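Bench notebook, November
CPU reseat, Tomolon board

14:10. Board in the chassis, PSU unplugged, cooler already off. Paste residue taken off the lid with a dry cloth first, then isopropyl. Second wipe still to do before the cooler goes back. Grandico paste is nearly finished, new tube wanted.

Fault as logged: no POST with memory fitted in the two slots furthest from the socket, boots normally with the nearer pair. Same modules, swapped round, same result. Points at the socket contacts or the board. Modules were cleared on the Swati tester last week, 13 passes, no errors.

Socket inspected under the lamp at low angle, from two sides. Contact field looks regular. No bent rows that I could find, no paste in it. Did not brush it. One fibre near the inner edge lifted out with the blower.
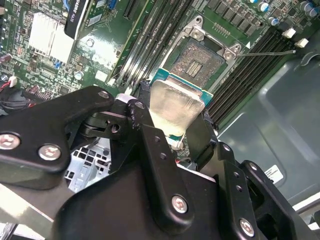
Orientation: check the notches against the socket keys before lowering, and the corner triangle as well. Chip goes straight down under its own weight. No sliding once it touches. If it rocks, lift and start again. Load plate over, then lever down and under its catch. Lever force is high on this type and the creak is normal.

After reseating, plan is:
One module, nearest slot, boot to setup.
One module in each remaining slot in turn.
Full set, then the Jisteditz memory test overnight.

Memory counter stopped at 2,372 on the last full run before the fault, so anything past that is progress. Leave the board flat with the socket cover within reach. Cooler screws are in the tin lid, cross pattern, half a turn at a time.

Still open: whether the old cooler was overtightened on one side. Paste print was thin at one corner. Check the backplate for bow before refitting.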